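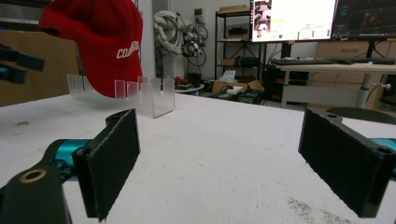 Chapter 6
When the Grip Lets Go

I've dropped a lot of things in my time, but the fault I learned most from was a drop I didn't even notice! Ximena Palacios and I were working through a long run of cap handling at Cembridge, and the log said every grip had closed properly. All 1,583 of them. Lovely, we thought, and went off for lunch.

Then Leandro Zúñiga sat down with the recordings (he's far more patient than I am) and found grips where the jaws had shut on nothing but air. The software only checked that the fingers had stopped moving. Fingers that meet each other stop moving too – oh dear. 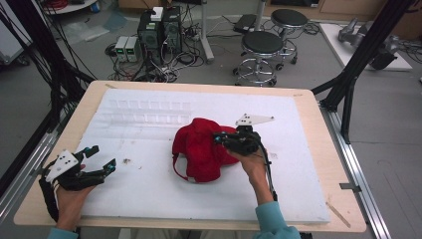 Figure 6.1 Hand-held gripper closing on the side of a soft red cap.

Soft things are awkward like that. A cap folds, slides and bunches up, and a reading that would be fine for a metal block tells you very little. So we'll begin with false grips: how they get into a log, and how to catch them before lunch.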